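Search this site
Search...
Go

Notes on the Prustedex record, and on listening to it in the wrong order

Posted December 24, 2025

Print this page | E-mail this page

It is the custom of this blog to close the year with a longer entry on a single recording. The choice on this occasion is the second album by Prustedex, the four-piece from Hosham, which was released in June on the Verier label in an edition of 300 copies. I came to it late. My own copy was bought second-hand in the autumn, without its inner sleeve, and I mention this at the outset so that readers who own a complete copy may correct me on matters of credit and lyric.

The album contains 8 songs. The first side opens with 'Harbour Office', a slow piece for voice, harmonium and a single guitar, and it is this song which most listeners will already know from the radio. It is well made. The melody rises by small steps and then declines to resolve where the ear expects, and the singer leaves a long breath before each return of the chorus. I would nevertheless advise a new listener to begin with the second side, as I did through a plain misreading of the label.

Heard from the second side, the record introduces itself as the work of a group. 'Ledger' is carried almost wholly by bass and brushed drums, with the voice placed well back, and the words concern the closing of a family shop and the division of its contents between two sisters. There is very little self-pity in it. The third verse is simply an inventory, sung on two notes: scales, string, a tin of keys, the chair by the door. I have played it a good many times and have yet to find a way of describing why that verse should be so affecting.

'Uchida' follows, an instrumental that takes its title from the small upright piano on which it was composed. The instrument is plainly in need of attention in its upper octave, and the group has had the good sense to leave it so. One hears the pedal, and on the quieter passages a faint knock from the keybed. The producer has been criticised elsewhere for allowing such sounds to remain. I do not share the objection, although I accept that the knock at the very end is louder than it need have been — on headphones it is close to startling.

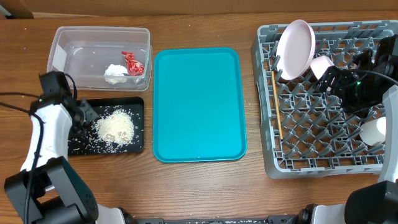 Clear container, with the red wrapper inside.

The remaining songs on that side are slighter. 'Winter Timetable' has an attractive figure for two guitars and a chorus which does not, to my ear, deserve it. 'Of the Parish' is a setting of a traditional text, respectfully done, and would in all likelihood be stronger at two verses fewer. It is a fault of many folk-leaning groups at present that they regard every surviving verse of a ballad as compulsory.

Returning then to the first side, one finds that 'Harbour Office' no longer sounds like an introduction. It sounds tired, in the best sense, and the long breaths before the chorus take on a weight that they do not have when the song is met cold. The two songs after it share a key and very nearly a tempo, and I suspect that they were once a single piece. The side ends with 'Lamplight, Second Floor', in which the drummer takes the lead vocal. His is an untrained voice and he has been given a tune that suits it.

I had the opportunity of hearing the group perform in the autumn, in the upper room of the old corn exchange at Hosham. Attendance on the evening was announced from the platform as 89, which was received with applause. The programme drew on both albums, together with one new song whose title was not given. In performance the harmonium was replaced by a small electric keyboard, and 'Harbour Office' suffered by the change. 'Ledger' did not suffer at all. The group played it without amplification from the front of the platform, and the bar at the rear suspended service for its duration.

Two complaints should be recorded. The sound in the upper room remains poor for anyone seated beneath the gallery, where the bass gathers and the words are lost. I should also have liked a short interval. Ninety minutes without a break is a considerable demand to make of an audience on benches.

On the question of availability, I understand that Verier has agreed to a second pressing, again of 300 copies, and that this will carry a revised running order. I have not been able to learn what the revision consists of. Should it place 'Ledger' at the opening, I will regard my misreading of the label as vindicated. The first album has been out of print for some while and commands prices which I cannot in conscience recommend to anyone, particularly as two of its better songs were recorded again, and improved, for this one.

Readers have asked whether the customary list of the year's other recordings will appear. It will, in January, and it will be shorter than last year's. Corrections to the present entry may be sent by the usual address, and I should be especially glad to hear from anyone in possession of the inner sleeve who can confirm the wording of the last line of 'Winter Timetable'. I hear 'and the slow train after'. A correspondent hears 'and the snow came after'.

Print this page | E-mail this page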